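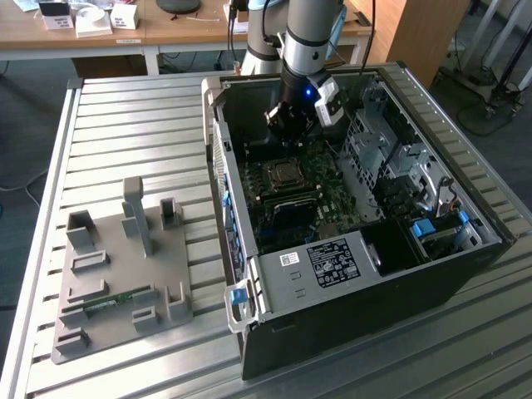

Ranis Press Log, Team Edition
Call logging and statement sign-off for press offices
Sold by Bastard Ong, Halldale

$3,884 per year, up to 11 seats
Last updated 11/06/2019

Ranis keeps track of who called your press office, what they asked, what they were told, and who said it was okay to tell them. Most offices already have a system for this. It is a spreadsheet called media calls FINAL new, and it is locked for editing by someone on vacation.

Every call gets a card. The card has the outlet, the reporter, the deadline, the question as asked, and a second box for the question as your engineers heard it. You can attach the draft statement, pass it up the chain for approval, and see whose desk it is sitting on. That last part is the feature bosses ask us to remove. It can be hidden from the settings page, but only by an administrator, and the log records that it was hidden.

Ranis was built for offices that answer for large, slow, expensive things: rail lines, bridges, water authorities, the occasional stadium. It will work for a bakery, but a bakery could buy a notebook.
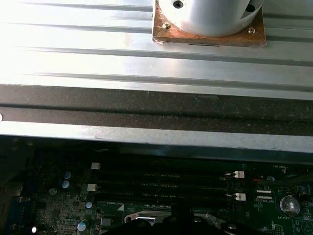 One customer at a transit agency wrote in to say the deadline timer was "a little smug" and asked whether it could be made to stop turning red while the lawyers still had the draft. It can. Go to Timers, choose Pause on legal review, and the clock waits in gray. Please note that the reporter's clock does not.

What you get

Call cards with search across outlet, topic and spokesperson
Statement drafts with version history, including the version with the joke in it
Approval chains up to 19 steps long (we have asked that customer if they are all right)
Holding lines library, with 200 starter lines you will want to rewrite
Overnight duty roster with handover notes
Export to PDF or plain text for public records requests

What you don't get

Ranis does not write statements. It does not score your coverage as positive or negative, and it has no opinion on your chief executive's tie. There is no social media module. We had one in testing until January and it made everyone who used it sad.

Setup

Allow around two weeks, most of which is spent agreeing on who can approve what. We send a form for this. Offices that fill it out in one meeting are usually missing someone important from the meeting. Old spreadsheets can be imported if the columns have headings. If the headings are things like "misc" and "misc 2," call us first.
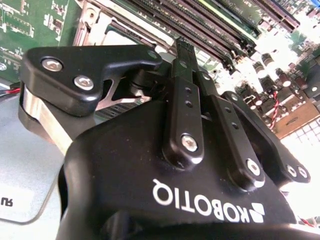 Could we get the duty roster without buying the rest, a visitor to this page asked, as their overnight coverage is two people and a cell phone. Not at the moment. The roster pulls its handover notes from the call cards, so on its own it would be a calendar, and you have one of those.

Ordering

Invoices are annual and go out from the Halldale office. Extra seats can be added at any time and are charged for the months left on your term. Purchase orders are fine. Cancel in writing before renewal and we will send your whole log back as a plain text archive within a week.

Yes, Bastard is a family name. Please add our domain to your safe senders list before ordering, as a good many mail filters have views on it and the license key comes by email.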